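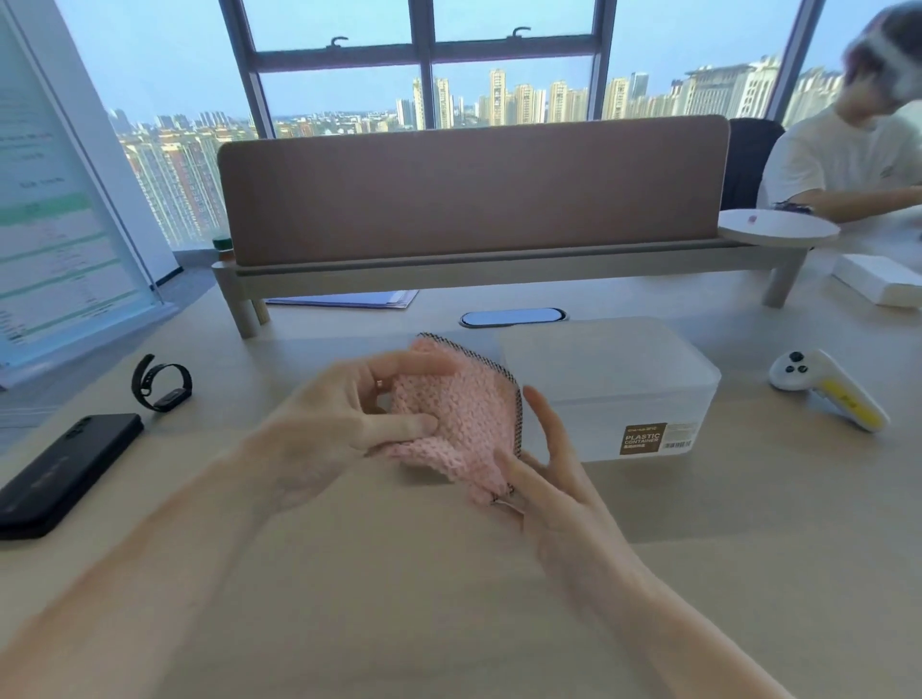 Sprechernotizen – Lernen beidhändiger Textilmanipulation aus egozentrischen Aufnahmen
Projekt Zultine, Vortrag am 18. September 2020
Vortrag: Orysia Hordiienko, Diskussion gemeinsam mit Elibariki Rotich

Folie 1 – Begrüßung
Dank an die Veranstalter und an Olga Ibarra für die Einladung. Hinweis: Fragen zur Statistik bitte bis zur Diskussion zurückstellen, Verständnisfragen jederzeit.

Folie 2 – Ausgangslage
Starre Objekte lassen sich durch Lage und Orientierung beschreiben. Für Strickware gilt dies nicht. Maschen dehnen sich unter Zug, Ränder rollen sich ein, angesetzte Borten verändern das Biegeverhalten auf einer Seite. Bisherige Greifplaner unserer Gruppe behandelten das Textil als homogene Fläche und scheiterten regelmäßig an den Rändern.
Übergang: Welche Information liefert die menschliche Hand, die der Planer nicht besitzt?

Folie 3 – Datengrundlage
Der Datensatz umfasst 811 Sequenzen aus Kopfperspektive. Aufgezeichnet wurde an regulären Büroarbeitsplätzen, die Tische wurden für die Aufnahmen nicht freigeräumt. Telefone, Behälter und Eingabegeräte im Sichtfeld sind ausdrücklich erwünscht, da das Verfahren später unter vergleichbaren Bedingungen arbeiten soll.
Aufgabe der Teilnehmenden: ein kleines Strickstück mit beiden Händen aufnehmen, halten, wenden, ablegen. Eine Hand fixiert in der Regel von oben, die andere stützt den unteren Rand. Diese Rollenverteilung wurde nicht vorgegeben.

Folie 4 – Annotation
Je Sequenz werden Kontaktbereiche beider Hände und die sichtbare Kontur des Textils markiert. Verdeckte Konturabschnitte werden nicht geschätzt, sondern als unbekannt geführt. Sushil Rana hat hierzu den Leitfaden verfasst; er wird auf Anfrage weitergegeben.
Lose Fäden gelten als Teil des Objekts. Bei Rückfragen: Die Regel wurde im Dezember vor Beginn der Hauptaufnahmen festgelegt und seitdem nicht geändert.

Folie 5 – Verfahren
Zweistufiger Aufbau. Die erste Stufe, intern Cabral genannt, schätzt aus dem Einzelbild die Rolle jeder Hand: haltend, stützend oder frei. Die zweite Stufe leitet daraus Greifpunkte für zwei Endeffektoren ab. Kraftdaten standen nicht zur Verfügung, der Zug im Gewebe wird allein aus der Verformung des Maschenbildes abgeleitet.
Hier langsam sprechen, die Abbildung ist dicht.

Folie 6 – Ergebnisse
Die Rollenschätzung ist auf den zurückgehaltenen Sequenzen in 94 Prozent der Fälle korrekt. Bei der Übertragung auf das zweiarmige System wurden die Strickstücke in 60 Prozent der Versuche ohne Nachgreifen gewendet. Der frühere Planer erreichte unter gleichen Bedingungen 38 Prozent.
Betonen: Der Gewinn entsteht überwiegend an Stücken mit einseitig verstärktem Rand. Bei glatten, unbesetzten Stücken ist der Unterschied gering.

Folie 7 – Einschränkungen
Sehr lockere Maschenbilder führen weiterhin zu Fehlgriffen. Ringe und Armbänder an den Händen stören die Konturerkennung gelegentlich; Ezekiel Pennington untersucht dies derzeit gesondert. Aussagen über große Textilien sind auf dieser Grundlage nicht zulässig.

Folie 8 – Ausblick
Geplant ist die Erweiterung um taktile Sensorik. Der Antrag liegt vor, über den Umfang bitte noch keine Angaben machen.
Zeitreserve: Falls knapp, Folie 7 kürzen, Folie 6 vollständig zeigen.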